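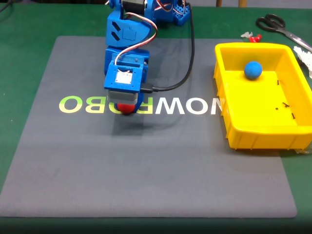
Progress report to the Clandholm Fund
Activity Room, Brulus Family Center
Period covered: March through June

1. Summary

The grant was for refitting the ground floor room at Brulus as an activity room with fixed work tables, and for buying and organizing the small items used on them. The tables are in and in daily use. The mats and trays have been bought and handed out to the tables. Sorting the older stock took longer than planned and is not finished. Storage along the back wall is behind schedule because the first delivery of shelving came with the wrong brackets. We are within budget on furniture and slightly over on small items.

We are asking for one change to the plan, described in section 6.

2. Tables

The old folding tables have been removed. Two of them were kept for the hallway and the rest went to the Flastov branch, which had asked for them last year. The new work tables have green tops. We looked at white and gray as well, and green was chosen after a week with sample boards in the room. Staff found that small parts were easier to find on it at the end of a session than on white.

The tables were ordered in one size. One arrived with a chipped corner and was replaced by the supplier at no charge. Two of the tables rocked on the uneven part of the floor near the radiator. They have been moved toward the door and the space by the radiator is now used for coats. The floor itself was not part of this grant and we have not touched it.

Table height was a question in the original application. We set all of them at the lower of the two heights for the first month. Adults complained about their backs, and in April we raised the row by the windows. The other row stays low for the younger groups.

3. Mats

Each table has a large dark gray mat with rounded corners that covers most of the top and leaves a strip of green at the edges. The mats stop balls and blocks from sliding and cut down the noise, which had been a complaint from the office next door. They are wiped down after the last group and left flat. In the first weeks they were rolled up each night and the corners began to lift, so we stopped doing that.

The mats are printed with large lettering. We had asked for plain ones in the application. Plain mats in that size had a long wait and the printed ones were available at once, and the difference in price was small. Which way up the lettering faces depends on who laid the mat, and we have not made a rule about it.

One mat has a cut near the edge from a craft knife. It is still in use. Craft knives are now kept in the office and signed out.

4. Trays and small items

The yellow trays are the part of the purchase that gets the most comment, mostly good. A tray goes on or beside the mat and holds whatever the group is working with that hour. When the group leaves, everything goes back in the tray and the tray goes back on the cart. Before this, items were kept in deep tubs and most sessions started with ten minutes of digging.

We bought 71 trays. This was more than the tables need at one time, and the spare ones allow the next session to be set up while the current one is running. The trays stack, although they stick together when stacked damp. They are now dried on the rack in the kitchen first.

The small items from the old room were counted in April, as the terms of the grant require. The results were:

Balls, all sizes: 141
Wooden blocks, complete sets: 9
Wooden blocks, loose: 199
Cups and lids that fit each other: 97

Items that were cracked, sticky or missing a part were left out of the count and thrown away. The foam balls were in the worst condition and few of them were kept. The red balls are used more than any other color, mostly for picking-up and placing activities on the mats, and we have ordered another bag of them. The loose blocks are from at least four different sets and do not all match in thickness. We intend to keep them in one tray for free building and not try to make sets out of them.

Puzzles have not been sorted. There are two full cupboards of them and each one has to be put together to find out if it is complete. A few families have taken puzzles home to check, and this is going better than expected, but it is slow. We would rather report this as unfinished than give a number we do not trust.

5. Storage and room

The shelving for the back wall was ordered from Jireš in March. The first delivery had brackets for a solid wall and ours is hollow. The correct brackets came in May. Half of the shelving is now up and holds the carts' overflow and the paper stock. The other half is leaning in the corridor, where it has been marked with tape so that people do not walk into it. We expect it to be up by the end of August.

The lights were cleaned and two tubes replaced. This was paid from our own funds. The room is noticeably brighter over the window row, and the far row still gets shadows across the tables in the afternoon. We have asked for a price on one more fixture. It is not included in the figures in this report.

The sink was leaking under the cabinet when the old tables were taken out. It has been repaired. The cabinet floor is swollen and the left door no longer closes all the way.

Labels for the shelves were printed and then had to be redone after the order of the shelves changed. The present labels are on card held with clips and can be moved.

6. Budget and requested change

Furniture came in under the amount set aside. Small items went over by the cost of the additional trays and the second order of balls. Delivery was charged twice by mistake in March and has been refunded.

We ask that the amount left over on the furniture line be moved to storage, to pay for two more carts. There are three carts at present and all of them are full by the middle of the morning. On busy days trays are put down on the windowsills and on the chairs, and they get knocked over there. Two more carts of the same type would fit under the new shelving. No extra money is needed from the Fund for this.

7. Use of the room

The room is open to groups from 9:00 a.m. to 4:30 p.m. The first group is usually the youngest and uses the low tables only. Two groups at a time works well. Three at a time was tried in May and was too loud even with the mats.

Setup now takes one person instead of two. Cleanup still takes two, mainly on account of the floor. Items that roll off the tables end up under the radiator, and we have put a strip of board along the bottom to block the gap. It needs to be fixed properly.

The Flastov branch has asked if it can borrow sets of trays between our terms. We have agreed for the summer, with a list of contents taped inside each tray. We will say in the next report how many came back complete.

8. Work for the next period

Put up the remaining shelving.
Finish the puzzles, or at least the first cupboard.
Replace the cut mat if the damage spreads.
Fix the board under the radiator.
Get a price for the extra light fixture.
Buy the two carts, if the change in section 6 is approved.

Receipts for the period are attached separately in the order they were paid. The receipt for the second order of balls has not arrived yet and will be sent on when we have it.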